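Thread on EVA foam slides and why they come up a size small by the end of summer. I test footwear foams for a living and the same question lands in my inbox every August.

1/ Most one-piece slides are injection-moulded EVA. The pellets go into a heated mould with a blowing agent, and the part expands when the mould opens. Final size depends on that expansion, so the mould cavity is smaller than the shoe.

2/ The foam keeps moving after that. Any heat well above room temperature lets gas out of the cells and the whole part contracts. Length goes first, then the strap opening.

3/ Our shrinkage check at Clesix is simple: measure the footbed, put the slide in an oven at 70 degrees for 6 hours, let it sit overnight, measure again. Anything that loses more than 8 mm gets rejected.

4/ A parked car in the sun will get hot enough to start the same process. So will a dark deck, or a dryer.

5/ Pale pink, single wide strap, thick sole. A very common pattern.

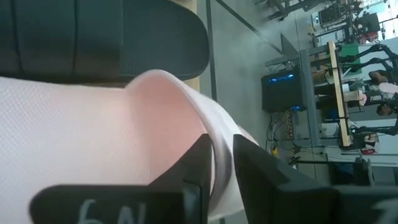
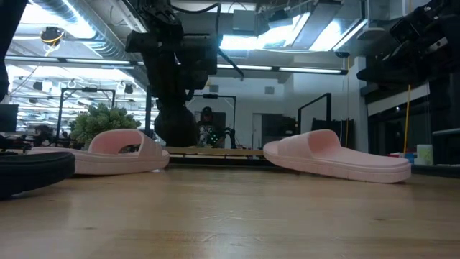
6/ Thickness matters. A chunky sole has more foam to pull on the surface skin, so uneven heating can curl the toe up. A thin sole tends to shrink flat.

7/ Colour matters less than people think in the oven and quite a bit outdoors. Black foam in direct sun runs far hotter than a pastel.

8/ Hardness is the other number to look for. We see everything from very soft up to 58 on the Asker C scale. Softer grades feel better in the shop and usually shrink more — lower density, thinner cell walls.

9/ Can you reverse it? Partly, sometimes. Warm water and a stretch will loosen a tight strap for a while. The lost length doesn't come back.

10/ Lakilora lists an oven shrinkage figure on its spec sheets. Batbridge gives one if you email them. Most labels print nothing, so the practical advice is to buy with a bit of room at the heel and store them in the shade.

11/ Replies asking about cork footbeds: different material, different failure. I'll do those separately once the ageing samples are out of the cabinet.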